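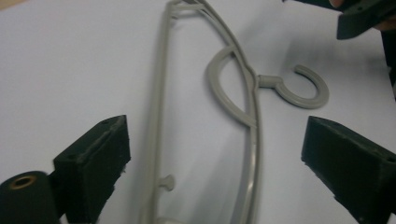 The Trnka practice kit is made for school robot clubs and for teams preparing the Ceston student competition. It contains 14 household objects for gripping tasks, and a booklet with 5 exercises in rising difficulty. The grey plastic hanger belongs to the harder ones — its rails are narrow, and the round hook stands out to the side, so pupils must think well where the fingers should close.

Developed with the club in Brarnwood by Marek Charvát and Tayla Cartwright.

Weight limit for all objects: 400 g
Spare objects: sold separately
Orders for clubs: Pumlow, please write to Norbert Krajčí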